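Flombridge Laundry Notes: Folding Small Garments
Gallery page 11, compiled by Shona Skinner
Last revised 2023-01-19

The pages in this set cover sorting and folding children's clothing on a padded table. Gerasimos Tzavaras set the working order: fasteners first, sleeves or side panels second, hem last. A quilted cover under a clear layer gives a flat surface that wipes clean, and small items can be sorted by size at the far side before folding starts. Finished stacks go up to 21 cm high; anything taller leans when the drawer is opened. 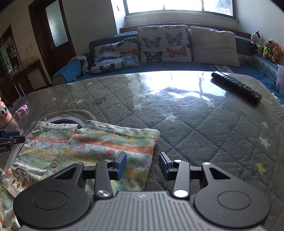 Should snaps be closed before folding?
Close them for storage and leave them open for ironing. A closed snap holds the two edges in line, so the fold stays square in the drawer.

Patterned children's garment, partly folded, with bands of pale green, white, yellow and orange-red. On banded prints, use a stripe as the fold line. Rounded hem corners do not meet exactly when doubled; align the straight part of the hem and let the curves fall where they do.

Hair ties and small toys are sorted last, into the Wellero tray, compartment 2. Folding times for the Skarnitz drawer set are listed on the next page, with the April revision of the size chart.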